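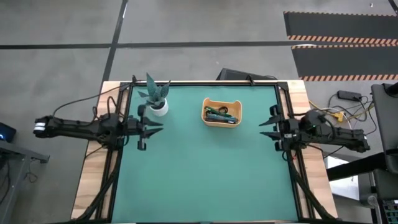
Teal-green mat and black frame on a wooden table

December – by Aicha Benjelloun

Hunley immersion pyrometer, reviewed

The Hunley reads molten metal through a disposable tip on a steel lance. I used it for 12 heats of ferrosilicon and cast iron. The highest reading was 1,541 °C, and the display settled in 11 seconds. Our old Essien needed longer and drifted between dips.
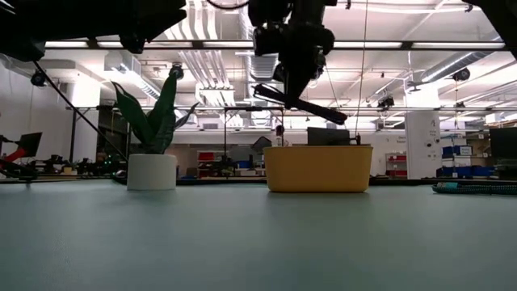

Tips are the weak point. The collar is stiff to turn in gloves, and two tips cracked on entry – both from the same box. The log holds 141 readings and then overwrites the oldest without warning. Export is by cable only.

Accurate enough for a small furnace floor. I would buy the longer lance.

Related
Sesotham ladle liners
Slag rakes compared
Storing ferromanganese fines

Contact | © Sketenance | Back to top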